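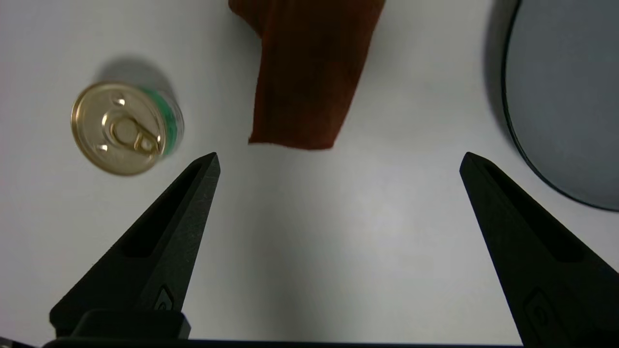 A can on its side, gold end and pull tab showing.

Niltavport Returns Depot: Things People Ask Us

Which cans do you take?

Any drink can with the deposit mark on it. Soda, beer, seltzer, the coffee kind that tastes like a wet bank. Food cans carry no deposit and go in the bin by the side door. We have had this conversation over a tuna can more times than we'd like.

Do I have to rinse them?

We can't make you. We can only stand there in August. Empty is required, rinsed is good manners.

Should I crush them first?

Please don't. The counting machine reads the code on the side, and a can you've stomped flat has a code shaped like an accordion. Dents are fine.

Do the pull tabs need to come off?

No, leave them on. Someone in Grovonov has been telling people that tabs are worth more by themselves. If you have a jar of loose tabs, we'll take it as scrap and pay you scrap price, so don't book a cruise.

How many can I bring at once?

Up to 200 at the walk-up window. For more than that, use the bulk door and bring them in clear bags. The bulk limit is 1000 per household per day, and yes, Rigoberto Jaramillo has hit it. His brother had a wedding.

How am I paid?

Cash at the window, up to the value of 200 cans. Bulk loads get a slip you can spend at Brullance Hardware or cash at our front desk before 4:30. Slips run out after 9 months. Your name goes on the slip and we can't reprint one that went through the laundry.

Your count was wrong. Now what?

Ask for a recount before you leave. Janelle Rivera runs the bulk door and will feed the whole lot through again while you watch. She once did this for a bag of 900 and came out two cans lower, which the customer took badly.

Can my scout troop or school collect here?

Yes. Email Yuk-lan Mak and she'll set up an account so that anybody can drop off in your name. Troops pick up their money in January and again when school lets out.

Is the Tam Street lot open again?

It opens 4th September. Enter from the north end. The south gate still sticks, and leaning on the horn has no effect on it.

Do you take glass?

Mornings only, at the side door. Lids off, please.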